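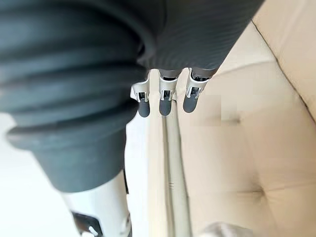
Blog > Living room > The cream sofa

We bought the leather sectional secondhand from Lucero Mosquera in June for $584. I wipe it down with a damp cloth and leave the tufting for last. Crumbs get into the stitching, so I use a soft brush there.
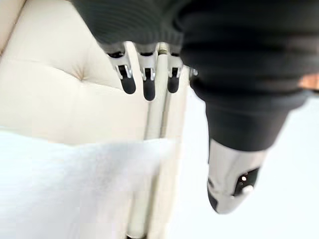 Cushions

I keep a blue one at the left end and a pale one near the middle. I tried more than five and had no room to sit.

The headrests adjust, and I dust under them when I do the seats.
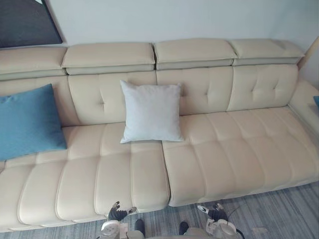 The ribbed seat fronts take longest. I go along one roll at a time, then dry them with a towel.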